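Test Engineer, Gripper Wear and Failure Analysis (fixed term)
Drornau, Hulevstead site
Reports to: Morenike Mohammed, Test Lead

Background

In July a set of hand-held grippers at our Hulevstead bench began dropping plastic containers during the lift phase. The log for that period holds 292 lifts, of which 30 ended in a drop or a slip past the marked limit. Motor current and jaw travel were within range in every case. The first review pointed to the rubber pads on the fingers, which tear at the edge and then shift under load. The replacement pads, bonded with a different adhesive, showed the same fault after 90 lifts.

We do not yet have a confirmed cause. The person hired will find it, write it up and propose a fix that can be applied to the Clurard arm cell before it returns to service. The cell is locked out until then.

Bench work is done by hand with paired grippers, using household items such as food containers and a wire rack.
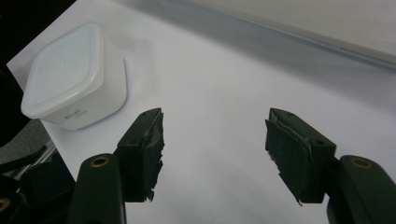
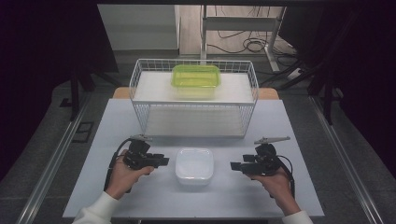 Duties

Repeat the July faults under controlled load and record slip distance, grip force and pad condition.
Section and inspect failed pads. Separate adhesive failure from rubber failure.
Set a replacement interval for pads and a pass/fail check that an operator can do at the start of a shift.
Revise the drop hazard entry in the Clurard risk assessment.
Report weekly to the test lead and to Cárdenas, our pad supplier.

Required

Degree in mechanical or materials engineering, or equivalent shop experience.
Two years or more in failure analysis, test or field service.
Able to write a fault report that a technician can follow without further explanation.
Comfortable with repetitive hand work. A bench session lasts up to 90 minutes.

Useful but not required

Work with elastomers or adhesives. Basic Python for log files. Lockout training (we provide it otherwise).

Terms

6 months, full time, on site. Extension depends on the findings. No remote option for bench work.

To apply

Send a resume and one fault report you wrote yourself, with client names removed, to Morenike Mohammed at the Hulevstead office. Applications without a report will not be read. Interviews include a short practical session with a failed pad.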